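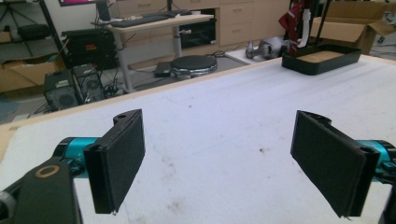 Vol. 3, p. 200

GRIPPER TOOLS, HAND-HELD (purchase and planning)

A hand-held gripper tool is a robot gripper fitted to a body that a person can carry. It is used to record how a task is done by hand, so that the recording can later be used to train or test an arm with the same kind of fingers. This article deals with the buying of such tools, the money set aside for them and the space they need. For the working of the fingers themselves, see GRIPPERS, PARALLEL. For recording methods, see DEMONSTRATION.

General

The usual pattern has two fingers that face each other and close on the object between them. Each finger has a bracket, an actuator and a pad on the inner face. The tool shown at the head of this article has black brackets, teal actuators and dark grey foam pads, and is held over a white table. The pads are the part that touches the work, and they wear before anything else does. Threads can be seen coming away at the lower edge of the pad on the right.

A buyer new to the field tends to look first at the price of the tool. In most budgets the tool is a modest part of the whole. The table, the computers, storage for recordings, spare pads and the time of the people who hold the tool usually cost more over the life of a project.

Ways of buying

Tools are bought complete, bought as a kit or made in the workshop from published drawings.

A complete tool arrives assembled and adjusted, with the maker's software. It costs the most and can be put to use soonest. The Menzies pattern is normally sold in this way. Its makers supply the tool, a charging stand and one set of spare pads, and repairs are done only at the works. A buyer who chooses it should allow for the weeks when a tool is away, and many order a second for that purpose.

A kit contains the brackets, actuators and wiring, with the body left for the buyer to print or machine. The Grundis kit is the best known of these. It suits a department with a workshop and a technician who has time to spare. The time is often left out of the budget. Assembly is simple enough, but matching the closing force of one tool to the next takes patience, and a batch that has not been matched will give recordings that do not agree.

Workshop-made tools are the cheapest in parts. They are common in teaching, where building the tool is part of the course. They are less suited to long projects, as the person who built them may leave before the pads need changing.

Specifying the tool

The specification should be written from the objects to be handled. The points normally covered are:

Opening. The greatest distance between the pads, measured with the pads fitted. Some suppliers quote the distance between the bare brackets, which is larger.

Weight. A tool that feels light at a demonstration may be tiring by the end of a shift. A trial of at least 2 hours is advised before an order is placed.

Pad material. Foam grips well on uneven objects and marks them little. Rubber lasts longer and is easier to clean. Fabric-faced pads fall between the two.

Match to the arm. Where the recordings are meant for an arm already owned, the fingers on the tool and on the arm should be the same part. Buying both from one supplier is the simplest way to be sure of this. Mixed purchases should be put in writing, with the supplier of the second item agreeing to the dimensions of the first.

Spares. Pads, brackets and fixing screws should be quoted in the same order as the tool. Prices for spares asked for later are often higher.

Consumables

Pads are the main consumable. The rate of wear depends on the objects handled, and figures given by suppliers are generally taken from smooth test pieces. Rough card, cloth with open seams and anything with a sharp rim will shorten the life of a foam pad a good deal. The Flilard project, which handled kitchen goods, changed its pads every 9 working days, against the longer period it had allowed for. The cost was met from the travel line.

Pads of one batch should be used on both fingers of a tool. A new pad opposite a worn one gives an uneven grip. Foam bought in sheet and cut on site is much cheaper than ready-made pads, but the glue must be chosen with care and the thickness checked on every sheet.

Table surfaces may also be treated as a consumable. A plain white surface is often chosen, and shows every scuff and stain. Some users replace the top when it is marked and others clean it and carry on. Either is acceptable if the choice is made at the start and the money is set aside.

Space and furniture

The working area needs a table, room for a person to stand and move on at least one side, and a place for the objects waiting their turn. Trays are useful for this last purpose. A shallow black tray with raised sides and a cardboard insert, like the one on the right of the table in the picture, holds small items and can be carried off when the task changes.

Computers are commonly kept on the floor, which saves desk space. Where this is done, cables should be run along the wall or under a cover, and the cover should appear in the budget. Mats, stools and shelving are often taken from stock, and no sum is entered for them. This is reasonable for a first station. For a second or third, stock will usually have run out.

Cartons should be kept until the warranty has ended, as some suppliers will accept a return only in its own packing. Storage for them is seldom planned. One open shelf for each station is enough in most cases.

Budgeting

A first budget is best drawn up under separate heads for equipment, consumables, furniture, computing, labour and repair. Putting consumables under equipment is a common fault. It hides the yearly cost and leads to a shortfall when the project is renewed.

Computing should be worked out from the hours of recording planned, with an allowance for recordings that are made and later thrown away. Storage is needed for these too until they have been checked.

Labour is the largest head in nearly all cases. It covers the people who hold the tool, those who set out the objects and those who check the results. Filtum, a shared purchasing scheme for small laboratories, asks its members to state labour separately before it will place a joint order. Under the scheme, members order at one time of year, in February, and receive the tools together. The discount rises with the number ordered. Members who need a tool at another season pay the list price.

Acceptance

On delivery each tool should be checked against the specification before the invoice is passed. The opening is measured, the fingers are closed on a gauge block and the pads are looked over for lifting at the edges. The fixing holes in the brackets should be clean and free of cracks. A short recording is then made and played back on the buyer's own computer, as faults in the link to the computer are more frequent than faults in the fingers.

A record sheet is kept for each tool, giving its number, the batch of its pads and the date of each change. The sheet is the basis for the next year's order.

Disposal

Actuators keep some value and can be sold or moved to a new body. Used pads have none. Tools with batteries must be sent through an approved collector, and the charge for this should be asked for at the time of purchase.

See also: ACTUATORS; BENCHES AND WORK TABLES; DEMONSTRATION; GRIPPERS, PARALLEL; SPARES, HOLDING OF.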